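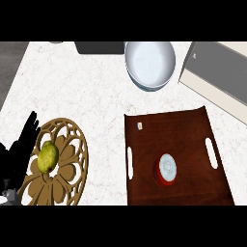

Abb. 1: Helle Arbeitsplatte in Marmoroptik mit weißer Schüssel (Computergrafik)

Zwischenbericht an die Förderstelle
Projekt: Gemeinschaftsküche und Mittagstisch Indisholm
Berichtszeitraum: bis Ende Februar

1. Stand der Dinge

Der Mittagstisch läuft seit dem Herbst an zwei Standorten, Indisholm und Mamstead. Im Berichtszeitraum wurden 900 Essen ausgegeben. Die Zahl klingt besser, als sie ist. Im Antrag war von einer »breiten Verankerung im Quartier« die Rede, und davon sehen wir bisher wenig. Die Anmeldelisten führen 247 Personen, aber ein erheblicher Teil davon hat sich einmal eingetragen und ist nie wieder erschienen. Wir halten es für falsch, diese Einträge weiter als »erreichte Haushalte« auszuweisen, auch wenn das Berichtsformular genau dieses Feld vorsieht.

2. Standort Mamstead

Mamstead bleibt das Sorgenkind. Der Raum ist günstig, liegt aber ungünstig: Der Bus hält um 11.40 Uhr und dann erst wieder nach Ende der Ausgabe. Die im Vorjahr zugesagte Taktverdichtung ist nicht gekommen. Ob ein Fahrdienst daran etwas ändern würde, bezweifeln wir. Ein solcher Dienst wurde am Standort früher schon einmal erprobt und mangels Nachfrage eingestellt. Im Antrag fehlte dieser Hinweis, was wir hiermit nachholen.

3. Lieferungen

Die Belieferung durch Caldeira ist pünktlich, die Mengen schwanken. Zugesagt waren 60 Kilo Gemüse je Woche. Erreicht wurde das nur in der Erntezeit, danach musste zugekauft werden. Das Budget für Lebensmittel ist dadurch stärker belastet als geplant. Caldeira stellt für das Frühjahr Besserung in Aussicht, schriftlich liegt uns dazu nichts vor.

4. Software Diment

Für die Anmeldung wurde das Programm Diment angeschafft. Es sollte die Verwaltung entlasten. Derzeit werden die Listen doppelt geführt, einmal im Programm und einmal auf Papier, weil ein großer Teil der Gäste telefonisch bestellt und die Eingabe während der Ausgabe nicht zu schaffen ist. Eine Zeitersparnis können wir nicht belegen. Die Verlängerung der Lizenz beantragen wir vorerst nicht.

5. Nächste Schritte

Offen ist die Entscheidung über Mamstead. Wir schlagen vor, den Standort bis zum Sommer weiterzuführen und bis dahin nur tatsächlich ausgegebene Essen zu zählen. Eine Ausweitung auf einen dritten Standort, wie sie der Zeitplan vorsieht, empfehlen wir zum jetzigen Zeitpunkt nicht. Die dafür vorgesehenen Mittel sollten in den Lebensmitteleinkauf umgewidmet werden; der Änderungsantrag liegt bei.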